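Visit report: surgical robotics lab, Sirnuris
24 Sep 2020

Our training center has money set aside for one robotic suturing setup, and three of us went to Sirnuris to see one before we ask for quotes. The visit lasted most of the morning. We spent the first part in a meeting room and the rest at the bench, where suturing work was going on.
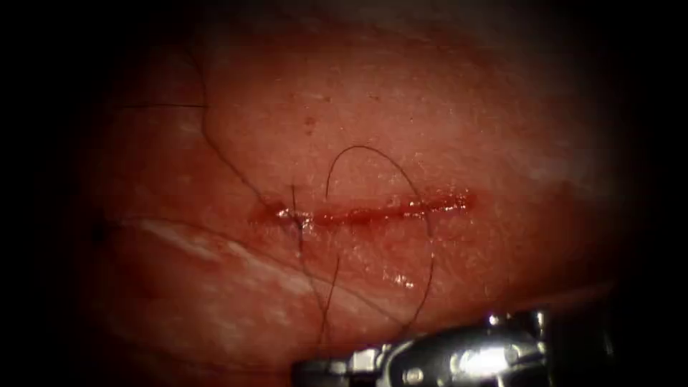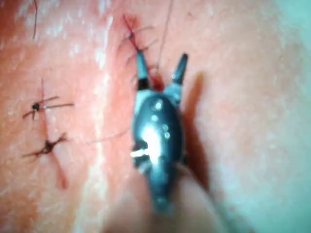 Views of the suturing work.

The price of the arms is the part everyone asks about, and it was the part we spent the least time on. Ionescu and Dusell both sell a two-arm package, and the lab has had both on loan. What we wanted to know was what a year of running one costs. Instruments are the big line. Each gripper is good for a set number of sessions and then has to be replaced, and the lab keeps spares on the shelf because delivery from Umer can be slow. Thread is cheap per piece but it goes fast. In the close view with the open jaws there are two cuts with dark knotted stitches in them, and every one of those stitches uses up thread and bench time. The lab went through 473 packs of suture last year. We had penciled in far fewer.

Practice surfaces come next. The lab orders 31 at a time and reckons on an extra box for new staff. Storage matters here too, and we do not have a cabinet for them at our site. That needs to go in the budget as furniture, or it will get lost.

Cameras were the other surprise. We had planned on a single overhead view. The lab uses a wider view together with a close one, and after watching both I would do the same. The wide one shows the whole incision and the loop of black thread standing over it, with only a piece of the gripper at the bottom. The close one shows the jaws and the stitches near them, but it is soft, and shiny metal puts a big white spot in it. If we buy, I would ask both suppliers to quote for lighting at the same time -- neither of them listed it in the first offer.

Floor space: the lab's bench needs 540 square feet with the control desk and the walking room around it. Our back room is almost that size once the old shelving comes out. Power was fine on the circuit they had. Noise was low enough to talk over.

Service contracts differ. Ionescu includes one visit a year and charges for the rest. Dusell charges more up front and covers the wrist joints, and the lab told us those are what usually goes first.

Still to do on our side: get written quotes from both, ask Umer for delivery times on grippers, and measure the door to the back room. The request has to be in by November.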